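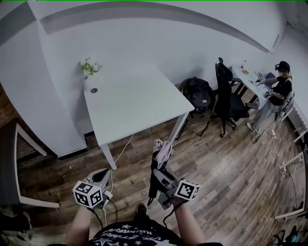 Pink-and-gray cloth, plank floor.

From: Necati Çetinkaya
Date: 6 February 2026
Subject: Re: [floors] Brurnent concentrate, anyone tried it?

Umut Saraç wrote:
> Picked up a bottle of the Brurnent floor concentrate after the
> Cladlow store had a table of it by the door. The label says one
> bottle makes 500 buckets and that it "feeds" the surface. I did
> the hall on Sunday and it does look better than it has all winter.
> The hall gets a lot of boots. My sister swears by it and has been
> using it since June with no film at all. Is there any downside
> to switching the whole place over?

Umut, I'd like to know what you were comparing it to. If the hall hadn't been mopped in a while, plain warm water would have made it look better too. I'm not saying the stuff is bad. I'm saying you ran one test with nothing next to it.

The word I get stuck on is "feeds." Feeds what? If your hall has a factory finish on it, there is a hard clear coat between the mop and whatever is underneath. Nothing is getting fed. Either the cleaner takes dirt off and leaves, or it leaves something behind that shines for a few weeks and then starts picking up footprints. I went looking on the Brurnent label for which of those it is and got a lot of leaves and a drop of water.

Then the 500 buckets. My bottle is the same size as yours I think (the tall one) and the cap is marked at 10 ml. The directions on the back say two caps for "everyday" floors. So somebody worked out the number on the front with a smaller dose than the one on the back, or with a very small bucket. Golestani did the same trick with their soap, first it was 500 and then the new label said 1000, same bottle, same price. 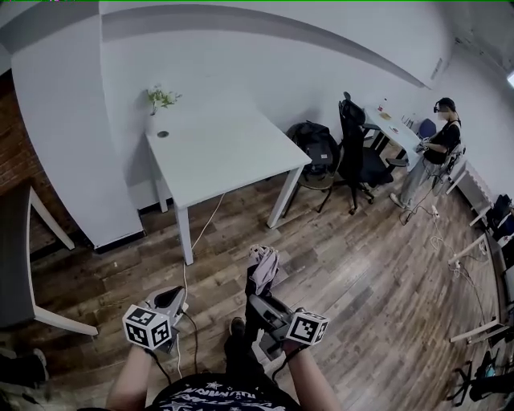
And the price is what bothers me more than the chemistry. I paid 22 dollars. For that I can buy dish soap until I retire, and a few drops of it in a bucket, with a second pass of clean water, has kept my kitchen floor fine. Yes, the second pass is a pain. I skip it sometimes and I can feel it under my socks the next day.

If you want to test it properly, tape off two patches in the same stretch of hall, same boots, same week. Do one with the concentrate at the dose on the back and the other with water only. Have somebody else pick the better one without telling them which is which. I did this with the Somurholm spray two years ago and my wife picked the water side, then changed her mind when she heard what the spray cost.
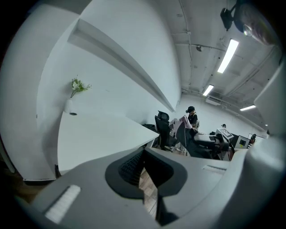
Your sister's "no film at all" doesn't move me much either. Film is hard to see on a pale floor from standing height. You need a low lamp and you need to look along the boards. The seams are a better place to check than the middle of a board. On a light floor like the one in the last picture, with the plank seams showing, I'd run a damp white rag along two or three of them and see what comes up. If it comes up tacky or yellow, something is building there. Have her try that before you do the whole place.

Does your bottle list a rinse step? Mine has one sentence in tiny type under the bar code, "rinse if desired," and I'd like to know if they've changed it.

Necati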